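Plurura, après l'essai

lundi 24 juin 2024

J'avais promis un retour sur Plurura à ceux qui m'ont écrit après le billet sur les simulateurs. La période d'essai est finie, j'ai payé une licence avec mon propre argent, donc je peux en parler.

Pour situer : Plurura est un service de scènes simulées pour bras manipulateurs, vendu par Medden. On choisit un robot, un décor et une liste d'objets, le service compose la scène, fait tourner les épisodes et renvoie les rendus avec les trajectoires. On peut tout lancer chez eux ou installer le moteur sur sa machine. J'ai pris la deuxième formule, la licence locale, à 3399 euros par an. C'est cher pour un indépendant. Je facture surtout des petites études de préhension et je l'amortirai si j'ai deux clients de plus d'ici la fin du mois d'août, pas avant.

L'installation m'a pris une soirée. Le paquet s'attend à un pilote graphique précis et refuse de démarrer avec un plus récent, sans dire lequel il veut. La réponse est dans une page de la documentation qui n'est pas indexée par leur moteur de recherche. Une fois le bon pilote en place, tout est parti du premier coup. Ma machine est une tour Desix déjà ancienne, ventilateurs bruyants, et le moteur s'en contente à condition de baisser la qualité des ombres.

L'essai gratuit dure 7 jours. C'est court si on travaille à côté. J'ai passé les deux premiers à lire la documentation, je vous conseille de la lire avant d'activer la clé.

Côté robots, le catalogue est correct. J'ai presque tout fait avec le bras Franka Emika à pince parallèle, c'est celui que je connais le mieux et celui que mes clients ont le plus souvent sur leur paillasse. Les limites articulaires se règlent dans un fichier texte, la pince aussi. J'ai apprécié de pouvoir fixer le socle où je voulais : dans beaucoup d'outils du même genre, le bras est planté au milieu d'une table et tout se passe sur cette table. Avec Plurura on peut poser le bras sur un meuble et le faire travailler sur le meuble d'à côté, ce qui change pas mal les angles d'approche.

Les décors domestiques sont la raison pour laquelle j'ai regardé ce produit. Cuisine, bureau, salle d'eau, entrée. Le mobilier est simple et les murs sont souvent unis. Certains décors sont franchement sombres par défaut et il faut ajouter une lumière à la main. Je ne cherche pas le photoréalisme pour ce que je fais, mais si vous entraînez un modèle de vision uniquement là-dessus, prévoyez du temps pour varier l'éclairage.

Les objets, maintenant. La bibliothèque de base est pauvre et j'ai ajouté le pack Poduval, en supplément lui aussi, qui en apporte plus de 20 catégories : outils, flacons, savons, bibelots, chaussettes et ainsi de suite. La qualité est inégale. Les objets durs sont bons, avec des masses plausibles. Les textiles sont rigides, on les attrape comme un morceau de bois, et ce n'est signalé nulle part sur la page de vente. Les textures imprimées sont parfois difficiles à lire, même de près. J'ai écrit au support pour les textiles, ils m'ont répondu le lendemain que c'était prévu pour une version suivante, sans date.

Le placement automatique est la fonction que j'utilise le plus. On désigne une surface et une liste, le moteur répartit les objets sans les faire se traverser. Il ne se soucie pas de vraisemblance et un maillet peut se retrouver debout sur son manche à côté d'un savon. Pour tester une préhension dans l'encombrement, ça me va très bien, les objets hauts gênent l'approche des objets bas et c'est le cas que je veux mesurer. Pour une démonstration chez un client, je replace tout à la main.

Ce qui m'agace : l'export. Les trajectoires sortent dans un format maison, il y a un convertisseur fourni, il plante sur les épisodes longs. J'ai fini par écrire le mien, ce n'est pas sorcier mais à ce prix je n'aurais pas dû avoir à le faire. L'interface est aussi traduite à moitié, avec des menus en français qui ouvrent des fenêtres en anglais.

Ce qui me plaît : la reproductibilité. À graine égale, j'ai relancé la même scène 5 fois et les trajectoires étaient identiques. Avec mon ancien outil je n'ai jamais obtenu ça, et je passais des heures à me demander si la différence venait de mon code.

Je garde la licence pour l'année. Je la conseille à ceux qui font de la préhension sur objets durs et qui savent écrire un petit script d'export. Pour du tissu ou du souple, attendez. 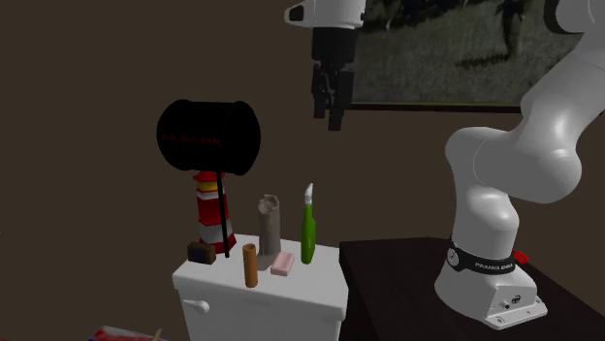

Mon convertisseur est en ligne sur la page des scripts, avec un fichier d'explication assez bref. Il n'est testé que sous Linux.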